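Chapter 4

Sampling with Quadrats

By the end of this chapter you should be able to:
explain why ecologists take samples
lay out a grid and choose positions within it at random
estimate percentage cover and population size from quadrat results
describe the main sources of error in a quadrat survey

Key words: abundance, grid, percentage cover, quadrat, random sample, transect

4.1 Why take a sample?

On the north side of the village of Nurmi there is a hay meadow that has not been ploughed within living memory. In January the parish was told that a new footpath might be routed across it. Before a decision was made, the council wanted to know which plants grew there and how common each one was. It asked Huguette Landry, a field botanist, to find out.

Counting every plant in a meadow is rarely possible. The Nurmi meadow holds many thousands of grass shoots, and a count of all of them would take longer than the growing season. People walking back and forth would also trample what they were trying to measure. Landry did what most ecologists do. She looked closely at a small part of the meadow and used the results to estimate what was in the rest.

The part that is studied is called a sample. A good sample is large enough to include the less common species, and it is chosen in a way that does not favour one kind of place over another. If Landry had only looked beside the gate, where the ground is bare and hard, she would have recorded a great deal of plantain and very little clover.

4.2 Dividing up an area

A quadrat is a square of known size, usually marked out by a frame, inside which plants or slow-moving animals are recorded. To decide where the quadrats should go, the whole area is first treated as a grid. In the field, two long tape measures are laid at right angles along the edges of the site. Each position can then be given by a pair of numbers, one read from each tape.

It is worth practising on a flat surface indoors before going outside. Any large sheet of paper can be divided into cells with strips of coloured tape.

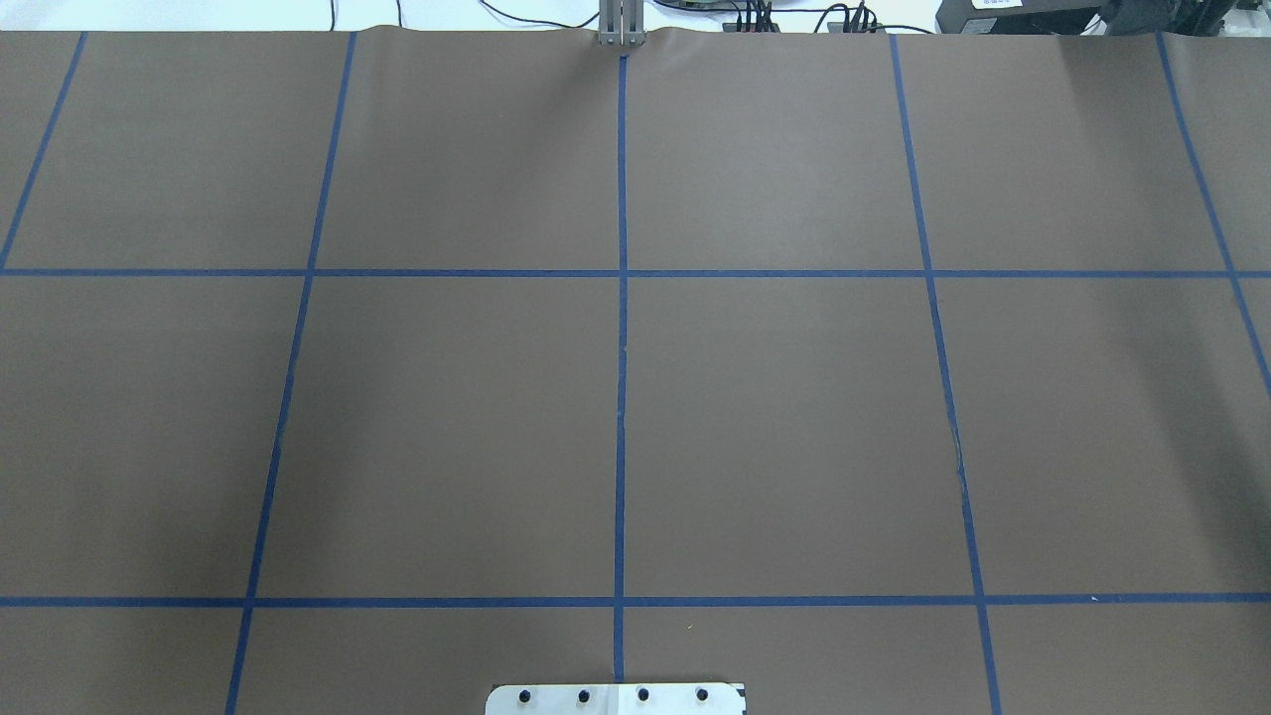 Figure 4.1 Brown paper divided into cells with dark blue tape.

The cells of a practice grid need not be perfectly square, but for a real survey every quadrat must have the same area. If one quadrat is larger than another, the counts cannot be compared directly.

To practise, scatter paper discs of two colours over a grid of this kind. Number the columns and rows. Draw pairs of numbers from a bag, find the cell that each pair refers to, and count the discs of each colour inside it. Work out the mean for each colour and multiply by the number of cells. Then count all the discs and compare the true total with your estimate.

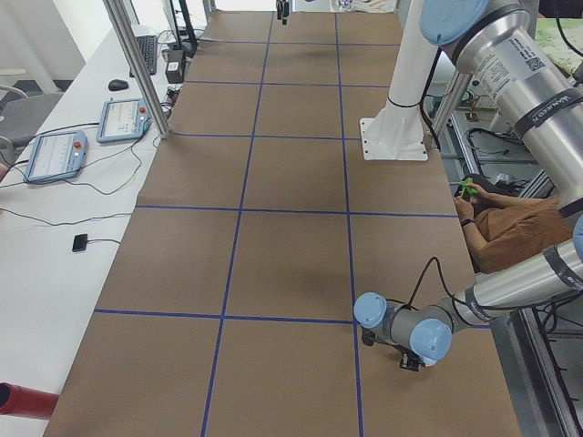 Most classes find that an estimate based on two or three cells is poor, and that it improves as more cells are added. After a certain point, extra cells make little difference. The same is true in a meadow, and an ecologist has to judge when enough quadrats have been recorded.

4.3 Objects on the line

A plant often lies partly inside a quadrat and partly outside it. There must be a rule for this, and it must be decided before counting begins. A common rule is to count anything touching the top or left side of the quadrat and to ignore anything touching the bottom or right side. Without a rule, different members of a group will make different choices and the results will not be reliable.

4.4 Working out the results

Landry recorded 15 quadrats at Nurmi, each with an area of one square metre. She found 31 cowslips in total. The mean was therefore 31 ÷ 15, or 2.1 cowslips per square metre to one decimal place. Multiplying the mean by the area of the meadow in square metres gives an estimate of the whole population.

Grasses and mosses are harder to count, as it is difficult to tell where one plant ends and the next begins. For these, percentage cover is used. The observer estimates how much of the quadrat is covered by the species, normally to the nearest ten per cent.

Check your understanding

1. Explain why quadrat positions should be chosen at random.
2. A pupil throws a quadrat over her shoulder to choose a position. Suggest why this is not a truly random method.
3. A second survey, led by Brittany McKinnon at Dostano, found 106 daisies in nine quadrats of one square metre. Calculate the mean number per square metre.

Section 4.5 deals with transects, which are used when conditions change from one side of a site to the other.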